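Rania Herbals
Tincture room and bottling bench: monthly inspection checklist, with comments
January round

Use this sheet for the tincture room, the bottling bench and the dry herb store. Mark each line OK, FIX or N/A and write a comment for anything that isn't OK. A line marked FIX stays on the sheet until the next round, even if it was put right the same day.

Batch on the bench at time of check: 2682, olive leaf in alcohol and glycerine
Round started: 8.15 am

SECTION 1. DRY HERB STORE

1.1 Door closes fully and the seal is whole
OK

1.2 Sacks and tubs off the floor, on shelving or pallets
FIX. One sack of dried nettle was standing on the floor behind the door. Moved to the lower shelf. The lower shelf is now full, so the next delivery needs a place agreed before it comes in.

1.3 Every container labelled with the plant name, part used, supplier lot and best before
FIX. Two tubs had the common name only. "Sage" isn't enough when we hold both leaf and powder. Relabelled with the Latin name and part.

1.4 Supplier paperwork on file for each lot
OK. Farahani lots all matched to their sheets. The hawthorn berry sheet is a photocopy and the lot number is faint. Ask for a clean one.

1.5 Signs of moths, beetles or mice
OK. Traps checked and dated. Nothing in the pheromone trap by the window. The trap behind the rosehip tubs was dusty and has been changed.

1.6 Damp
OK, but watch the outside wall. Paint is lifting a little near the skirting, in the same spot as last time. No smell and no mould on the sacks.

SECTION 2. ALCOHOL STORAGE

2.1 Cabinet locked when not in use, key in the key safe
OK

2.2 Drums and cans closed, with caps tight
FIX. The cap on the small decanting can was hand-loose. Tightened. Please close it between pours, including short gaps.

2.3 Quantity book agrees with what is in the cabinet
OK after correction. One withdrawal for batch 2682 had been entered on the wrong line. Initialled and rewritten underneath. Don't use correction fluid in this book.

2.4 No heaters, hotplates or chargers near the cabinet
OK. The phone charger noted last round has gone.

2.5 Spill kit complete
FIX. Short of absorbent pads. The gloves in the kit are all size small. Order pads and a box of large.

2.6 Extractor fan running before any can is opened
OK. Louder than it was. Cover taken off and wiped, not much difference. Needs someone to look at the bearing.

SECTION 3. STEEPING AND PRESSING

3.1 Jars free from chips and cracks
FIX. One jar chipped at the rim and thrown out. It was empty.

3.2 Steeping labels show start date, strength and press date
OK

3.3 Press clean, dry and put away assembled
FIX. Plant matter left in the screw thread. This has come up before. The thread has to be brushed out, as rinsing leaves bits behind.

3.4 Filter cloths boiled, dried flat and stored covered
OK. Two are thinning in the middle. Use them for first straining only, then bin them.

3.5 Press guard fitted and screws tight
OK

SECTION 4. BOTTLING BENCH

4.1 Bench wiped down with food-safe cleaner, start and end of shift
OK. Log signed for every shift but one, which was a half day.

4.2 Scales level and checked with the test weight
OK. Reads 50 g with the 50 g weight, both before and after moving it across the pan.

4.3 Droppers from a sealed bag, rubber bulbs sound
FIX. Some bulbs in the open bag of Unlow droppers feel tacky. Bag set aside. Start a new one and compare.

4.4 Bottles rinsed, dried and stored neck down
OK

4.5 Fill level even across the tray
OK. Pulled a few from the tray and held them against the gauge bottle.

4.6 Tamper bands on every cap
OK

SECTION 5. LABELS AND WARNINGS

5.1 Batch number and best before readable and don't rub off
FIX. The ink smudges if the bottle is handled within a minute of printing. Leave trays to stand before boxing.

5.2 Alcohol statement present
OK

5.3 Pregnancy and breastfeeding warning present
OK on the 50 ml label. On the smaller label it sits right on the fold and is hard to read. New artwork is needed before the next print run. The 319 labels left on the roll can be used if they are placed by hand so that the line faces the front.

5.4 "Do not exceed the stated dose" and "Keep out of reach of children" present
OK

5.5 No wording that says or hints the product treats or cures an illness
FIX. The shelf card for the elderberry syrup says "beats winter colds". Taken down. The website text needs checking for the same words.

SECTION 6. STAFF AREA AND SEATING

6.1 Tristasitz stools stable, height lever working
OK. One castor squeaks.

6.2 Aprons and hair covers clean and enough for the shift
OK. Aprons are back from the wash. Hair covers are down to the last box.

6.3 Hand basin has hot water, soap and paper towels
OK

6.4 First aid box and eyewash in date
FIX. One eyewash bottle runs out next month. Replace both so the dates match.

6.5 No food or drink past the yellow line
OK 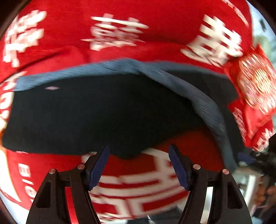
SECTION 7. FIRE AND EXITS

7.1 Back door opens from inside without a key
OK

7.2 Route to the back door clear
FIX. Flattened boxes leaning by the door. Taken to recycling during the round. They should go out at the end of each packing session.

7.3 Extinguishers in place, pin and seal intact
OK. The service tag on the one by the bench is due for renewal in March.

7.4 Smoke alarm tested
OK

CARRIED OVER TO NEXT ROUND
Extractor fan bearing
Clean supplier sheet for hawthorn berry
Small label artwork
Outside wall of the herb store, check for damp
Large gloves and absorbent pads for the spill kit

Round finished: 10.40 am
File the signed copy in the blue folder and leave the open items pinned above the bench.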